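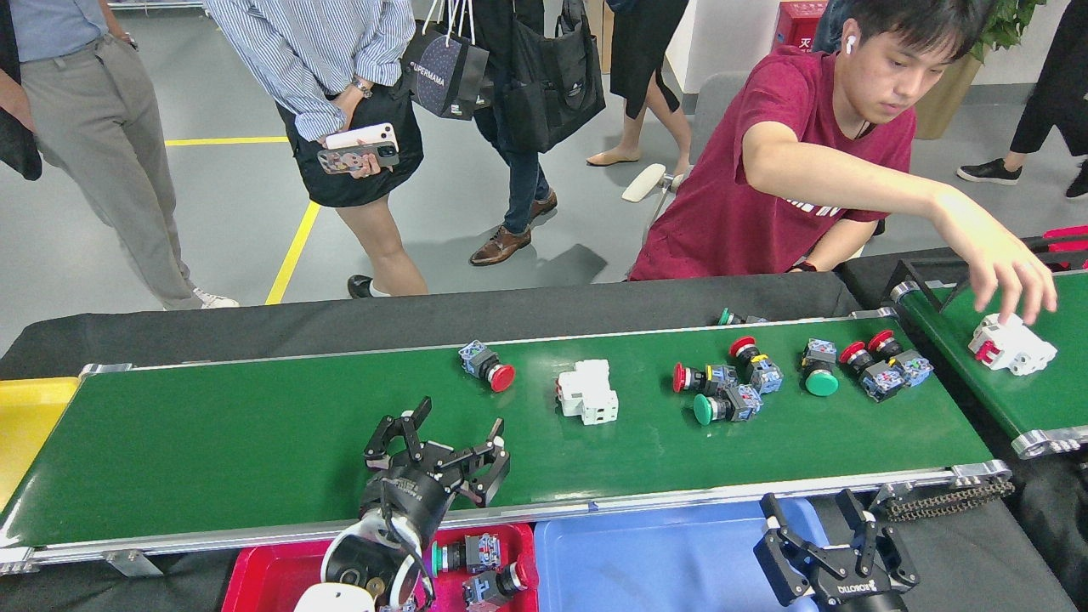
Push buttons and a circuit breaker on the green sorting belt, with a red bin below.

BERNHAM, March. Trerneseck opens its push-button reuse and sorting service to outside customers

I've been wanting to write this one for months, so forgive me if I run on a bit! Trerneseck, the small parts shop I run here in Bernham, is opening its button sorting service to anyone who has a crate of mixed industrial switches and no idea what to do with it. Until now we only did this for our own stock and for one very patient customer, Bresex, who rebuild control panels and kept sending us boxes of the things.

If you've never worked around machinery, you may not know how many push buttons a single plant goes through. Start buttons, stop buttons, the big red mushroom heads you slap with your palm when something goes wrong. When an old panel gets stripped, they all land in one box with the contact blocks still attached, and usually a few circuit breakers get thrown in on top. The box goes on a shelf. Five years later somebody needs one green button and buys it new, with the right one sitting in that box the whole time.

So we sort them. A customer's crate goes out on the green belt a handful at a time, spread thin enough that each piece can be looked at. Colors are separated first, then head styles, then the blocks behind them. Breakers are pulled out and kept on their own, as are lamp holders, key switches and the odd thing we have to look up. (There's always one. Last spring it was a doorbell.)

The bins under the belt are plain colored plastic and we like them that way. I tried fancy labeled drawers when we started and spent my evenings hunting for the drawer with the yellow caps. A bin you can see into from where you're standing beats any drawer, at least in my shop.

For the launch we're offering three sizes of job:

The small box, up to 67 pieces, sorted by color and head style and sent back in bags.

The standard crate, up to 155 pieces, with the contact blocks matched up as well and a written list of what you've got.

The clear-out, for anything bigger. Call us first on that one, please, as we'll want to plan the bench time and talk through what you'd like to keep.

Turnaround on a small box is 3 working days from the time it reaches our door. A standard crate takes 11. I know that sounds like a big jump, but matching blocks to heads is the slow part, and I'd rather give you a number I can keep.

The bench is where the slow part happens. Pieces that need a closer look are set out in a row, side by side, so that a button can be compared with the one next to it. Two blocks can look like twins until you turn them over and find the terminals arranged differently, and at that point you're glad you didn't just toss them in together. 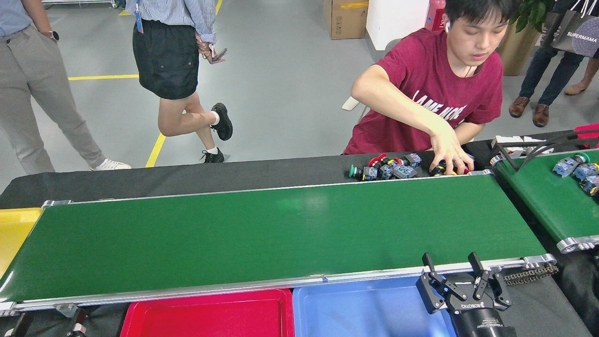

Arranging switch components in a row behind the main belt, with red and light blue trays in front.

We've also started a matching list, which I'm very excited about. It's called the Vieira list, after the street our first workshop was on, and it works like a swap shelf. If you have buttons you don't want back, tell us when you send the crate and we'll add them. If you're short a few, have a look at the list before you order new ones. Parts from the list are sold as they are, for spares and repair, and they need to be checked by a qualified electrician before they go anywhere near a live panel. That goes double for emergency stops. We sort parts; we don't certify them, and I want to be very plain about that.

A few things to know before you pack anything up. Leave the contact blocks on if they're on. Snip wires short but don't pull them out. Loose screws can go in an envelope. Anything greasy should get a wipe first, and anything scorched should stay home, please. Use a sturdy box, too, because a full load of switches weighs a lot more than you'd think and we've had bottoms fall out on the front step.

Bookings for small boxes and standard crates are open now. The front counter is staffed from 8 a.m. to 4 p.m. and you're welcome to drop a box off in person, have a coffee and see the belt. Come in the morning if you can, when the sorting is in full swing.

About Trerneseck

Trerneseck sorts and resells surplus control panel parts from its workshop in Bernham. Press questions, sample lists and visit requests can go to the front counter during opening hours.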